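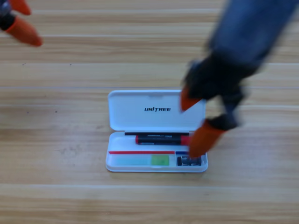 The white case, lid up, with a marker, a pen and flat green pieces in the tray.

I wanted a hard case for the pens and small bits that end up all over my work table. I had been using a zip pouch from Kurkutico, and the caps kept coming off inside it. This one has been on the table since January.

It is a plain white plastic box with rounded corners and a hinged lid. UNITREE is printed inside the lid in black capitals, a little right of center. The lid props open toward the back and the base sits flat, so I leave it open while I work.

The tray is shallow and has molded compartments. A thick red and black marker fits along the back with a thin black strip behind it. The right-hand compartment takes one small tool or connector and not much else. Anything taller than a fat marker stops the lid from closing on mine.

I open and shut it maybe a dozen times a day. The hinge is a bit stiffer than I would like. The inside wipes clean with a damp cloth, though marker ink needs alcohol.

Pros: lies flat, easy to see what is missing.
Cons: shallow, fixed compartments, shows ink.

I would keep it for pens. For loose hardware I still use the deeper Drundeo box.

3 out of 5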